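Wanted: someone handy for the Killbridge repair shed (part-time, paid)
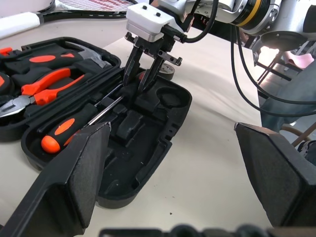 A tool kit, open on the table.

Hello! I'm Elango, I run the repair shed in Killbridge, and I'm looking for another pair of hands. If you're the sort of person who can't walk past a skip without wondering whether that chair could be saved, please keep reading, because you may be exactly who I'm after.

First, what we are. The shed is behind the old chapel on Urnby Road, the green doors, not the blue ones (the blue ones are a man who restores pianos and he's very patient about people knocking). People bring us things that have stopped working or come apart, and we mend them while they wait if we can, or keep them for a few days if we can't. Kettles, lamps, pushchairs, toasters, garden chairs, zips, a lot of vacuum cleaners. Last year we took in 712 items. I know the number only because I have to put it on the grant form, and I was a bit startled by it myself.

Until now it's been me and Enikő Vass, who does all our sewing and upholstery and most of the talking. We share the bench work between us, badly. The shelf of things waiting to be looked at has turned into two shelves and a pallet, and so we've got the money together for a third person.

The job

It's 9 hours a week, split over two afternoons, and I'm happy to talk about which two. The pay is £235 a week before tax gets at it. Paid holiday on top, worked out in proportion. The post runs for 38 weeks to begin with, as that's how long the funding lasts, and I'm already writing the application to carry it on. I can't promise that bit and I won't pretend to.

Most of what you'd be doing is small household repairs. That means taking things apart, finding out what's wrong, ordering the part or making do, and putting the thing back together so that it's safe to hand over. You'd also take your turn at the front table, where people arrive with a carrier bag and a long story. I love the front table. Some people hate it, and if that's you then say so when we meet and we'll see how we could shuffle things around, but you can't dodge it completely with only three of us.

There's a bit of paperwork. Every item gets a ticket with the name, the fault, what we did and what it cost in parts. It takes two minutes and I'm a terrible nag about it, so you may as well know now. Electrical items get tested before they leave and the result goes on the ticket as well. I do the testing at the moment, but I'd like you to learn it too, and we'd pay for the course (one day, over in Wonurar, lunch included, and the lunch is good).

Then there's the usual sweeping up, making tea, sorting the screw drawers. We have a great many screw drawers. They came from a hardware shop called Arumugam when it shut, still full, and we've been living off them ever since. If you're someone who enjoys an hour of quiet sorting with the radio on, you'll be very popular here.

Who I'm hoping for

You don't need a certificate in anything. I was a school cook for years before I did this and I learnt on my own broken things, then on my sister's. What I'd like is somebody who's already mended a few bits and bobs at home and can tell me how they went about it, including the times it went wrong. Please do tell me about the ones that went wrong! I once glued a radio shut with the batteries still inside it, so you're in safe company.

You do need to be all right with the public, some of whom will be cross that their toaster can't be saved. You need to be able to say "I don't know, let me look it up" without feeling bad about it. And you need to be careful – with mains electrics especially, where I'd much sooner you left a thing half done and came to get me.

It would help if you knew something about bicycles, as we turn them away at the moment and I feel rotten every time. It would also help if you could solder. Neither is a must. I can teach you to solder in an afternoon, and I might well get you to teach me about gears.

A few practical things. The shed is on one level and the doors are wide, and there's a proper loo. One of the benches goes up and down, so you can work sitting if you prefer. It's chilly until May, there's no getting round that, though we do have two heaters and Enikő has made cushions for all the stools. The bus from Urnby stops at the end of the road. Parking is awful, please don't rely on it. Tools are all provided, but lots of us get attached to our own screwdrivers, and you're welcome to bring yours as long as you mark the handles. I use nail varnish.

You need to be 18 or over for this one, on account of the insurance. No upper limit whatsoever. If you've been out of work for a good while, or you've been at home looking after someone, I'd be very glad to hear from you, and you needn't explain the gap.

How to apply

No CV, unless you've got one handy and want to send it. Write me a page or so (or record a voice message if writing isn't your thing) and tell me three things: something you've mended, something you gave up on, and which afternoons you could do. Drop it through the letterbox at the shed or hand it to either of us at the front table. Put a phone number on it. You'd be amazed how many people forgot last time, and I was left with a lovely letter about a sewing machine and no way of ringing its author.

I'll get in touch with everybody, yes or no. If it looks like a match I'll ask you to come in for a paid trial afternoon, where we'll have a cup of tea, go through a couple of things off the waiting shelf together and see how we get on. It isn't a test and you won't be timed. You can bring a friend along if new places make you nervous, we'll find them a stool.

I'd like to have someone started before the end of April if I can, so sooner is better, but if you're reading this late and the notice is still up on the green doors then the job is still going. Do come and ask. And if the job's not for you but you've got a lamp that flickers, bring that instead.

Elango Palaniappan
Killbridge repair shed
Posted April 8, 2024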